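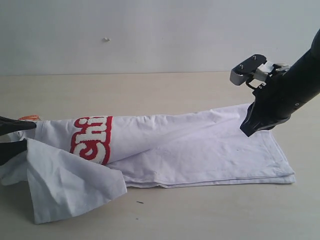

Subject: Re: folding the shirts for the August boxes
Date: February 11, 2007
List: Passtead swap and packing list

On the Passtead list, an earlier message said:

> We have 35 shirts left over from the Dridel run and I need them in
> the flat boxes, the ones 3 inches deep. When I fold them the way I do
> at home they come out too wide and the lid won't close. Is there a
> standard way? Also, does the raised print crack if you fold across it?
> Some of them will sit until August.

I fold mine lengthwise first, into one long strip, and only then bring the ends in. The white one with the red-outlined letters on top of this message is at the strip stage. Keep the bottom hem straight before you go further. If the layers there are a bit uneven it doesn't matter much, but a crooked hem will show once the shirt is in the box.

From the strip, fold the sleeve end in a third of the way, then fold again. On an adult medium that fits the flat box with a little room on the sides. Larges need the strip a bit narrower.

About the print: I have packed about 3,000 shirts over the years for Rukance and for the Trình orders, and the thick kind of lettering does take a crease if it is folded hard and left under weight. I don't iron the fold down. I put a sheet of tissue where print would touch print – plain white, the colored kind can rub off.

For storage until August I would stack no more than 2 boxes high and keep them off the garage floor.

I still have tissue left from the last order if you want some. Reply off list with how many sheets.

> Also, do we label by size or by color?

Size, on the short end of the box.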